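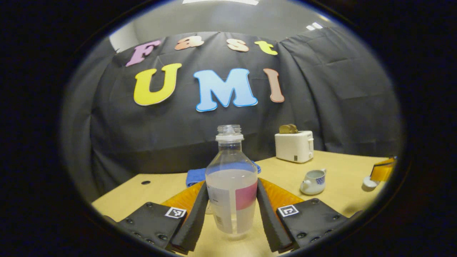 How many demonstrations does a learning system need before it can pick up an ordinary household object?

A few hundred clean ones are usually enough for one object on one table. Moving to new objects, new tables and new lighting takes thousands, and the variety between them matters more than the total.

Cleddale tabletop set: gallery and collection notes

Cleddale is a collection of short manipulation demonstrations recorded with hand-held grippers. A person holds the gripper, carries out a task at normal speed, and the wrist camera records it. No arm is needed at collection time. The recordings are later converted to gripper poses and opening widths, and those become the training targets. The plan for the tabletop set is 3000 episodes, of which 400 are held back for evaluation and never used in training.

This page goes with the bottle task. It is meant for people who will label or train on the data and want to know what the camera gets before they open the files.

Bottle, before the grasp. The fingers are on either side of an uncapped clear bottle, with a narrow gap of table still showing on each side. Toy toaster with two slices, creamer with blue flowers and a folded blue cloth are the other objects nearest to it.

Markers. Each finger mount carries one small square marker near its inner top corner. Opening width is computed from the distance between the two, so an episode in which either marker is lost for long is not usable for width.

Lens. The circular view is kept as recorded. Straight table edges come out curved and the bottle looks wider than it is. We do not rectify before training. Rectifying throws away the outer part of the view, and the outer part is often where the next object is.

Background. Black fabric with the words "Fast" and "UMI" in colored letters. Large, high-contrast shapes that stay put are useful for tracking, and plain black cloth gives the tracker very little to hold on to.

How a bottle episode is recorded

The operator starts with the gripper open and clear of the object, holds for a moment, then approaches. The fingers close, the bottle is lifted clear of the table, moved and set down upright. The gripper opens fully before it is withdrawn. Recording stops only after the withdrawal, not at release. Early episodes in the set stopped at release, and a policy trained on them tended to hang over the object after letting go.

Approach direction is varied on purpose. So is the starting distance. The operator does not try to make the motion look smooth — small corrections near the object are worth having in the data, and they are kept.

Transparent objects

Clear plastic was added to the object list in July. It is harder than it sounds. The outline of a clear bottle changes with whatever is behind it, so a model can learn the label and ignore the rest of the object. For this reason the clutter behind the bottle is changed between blocks of episodes, and the bottle is turned so that the label does not always face the same way. Bottles with and without labels are both on the list.

What gets thrown out

Episodes are reviewed once, at double speed, by someone other than the operator. The first review pass over the bottle task removed 242 episodes. The common reasons, in order:

Marker covered by the operator's sleeve or by the object.
Tracking lost during a fast turn.
Object pushed over before contact with both fingers.
Recording started with the gripper already closed.

A failed grasp followed by a successful second try is kept and tagged "retry". A failed grasp with no second try goes in a separate folder. It is not used for imitation, but Nikance, the tool we use to score episodes, needs negative cases too.

File layout

Each episode is one folder with the video, the pose track, the width track and a short text file. The text file gives the task, the object list, the operator number and the tag, if any. Objects are listed from left to right as the operator faces the table. Folder names are assigned by Veloso at upload and should not be edited by hand.

The camera clock and the pose clock are aligned to within 6 milliseconds. Episodes that drift further are realigned where possible and otherwise dropped.

Known problems

Ceiling lights are inside the view when the gripper is level, and exposure can shift as it tilts. Exposure is now locked at the start of each block. Older blocks are marked "auto" in the text file — treat their brightness with some care.

The Porkard fingers used in the first blocks were stiffer than the present ones. Width tracks from the two should not be mixed without rescaling.

Page last revised September 9, 2024. The drawer and cup tasks have their own pages.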